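Brekach hands the first round of picking to the arm
4 July 2021

I've been on the returns desk at Brekach for 6 years, so yes, I had opinions when the Nivton arm program came in! We get all sorts back: claws, spiked collars, odd bits of costume. The software team practices everything in simulation first, and now two of us from the desk sit in and tell them which grips look wrong to us.

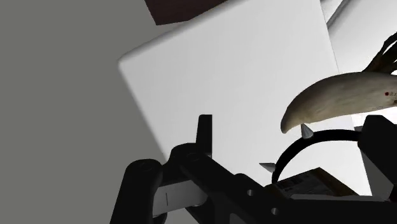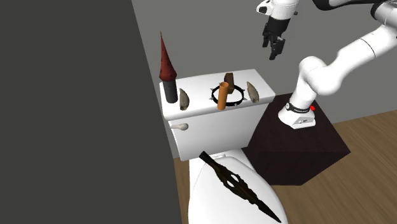 Claw shapes and a spiked ring, both rendered, with the black gripper close by.

What changes for us

Nobody on the desk is losing hours, we were told in February. The plan is for the arm to take the first sort, up to 800 pieces a shift, and we keep the checking and the repairs (my favorite part anyway). I do miss the chatter at the sorting table a bit. Training is paid, and the sign-up sheet is by the lockers.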